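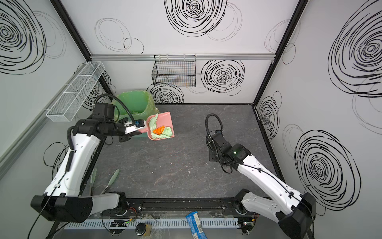
sornard_fan wrote:
So the 47 extra demos did it? I'd want to see the same policy with the old scoring before I believe any of this. You changed the data and the metric in the same week.

gil_bench (thread starter) wrote:
Fair, and I had it coming. The metric change is small, though. Before, the dustpan task was pass/fail on "trash ends up in the bin." Now we score it in stages: pan gripped, scraps in the pan, pan carried to the bin, pan tipped. The old number is just the last stage, so I can give you both.

Training set was 700 demos, all teleoperated, two arms. Then we added the 47, which are nothing but recoveries. The operator starts from a bad spot (pan tilted, paper hanging off the lip) and gets out of it. Evaluation was 200 rollouts per policy. Last-stage success went up either way you count it. I'll post the table once I've stopped finding typos in it.

mopbucket wrote:
200 rollouts of taking out the trash. My kid gets an allowance for fewer.

Real question: who resets the scraps? If it's the same person who recorded the demos, they're going to put the paper where the robot likes it. I did this for months on our Vesisix setup without noticing. My hands had overfit.

gil_bench wrote:
Reset positions come off a printed sheet, shuffled. The person doing the reset doesn't know which policy is loaded. They usually guess by the third run, because the old one has a very recognizable way of giving up.

zendalico_lurker wrote:
I'm with sornard_fan. Recovery data helping is not news. What I'd like to know is if 47 ordinary demos would have helped as much. More data is more data.

Also, do the scribbled walls matter? We put up something similar and half the lab got headaches.

gil_bench wrote:
No headaches here, but I haven't tested the walls as a variable, so no claim from me. All runs had them up.

The 47 ordinary demos is a good control and I don't have it. Training that one on Sunday.

sornard_fan wrote:
Then please change the thread title until Sunday. "Recovery demos fix carrying" is a lot of title for one missing baseline.

mopbucket wrote:
Let the man have his title. It's a dustpan.

gil_bench wrote:
Title changed to "Recovery demos maybe help carrying." Rollout logs are zipped, 1665 files, most of them dull. The tipping stage is still the worst one for both policies – if anyone has a decent way to score "mostly in the bin," I'm listening.

zendalico_lurker wrote:
Weigh the bin.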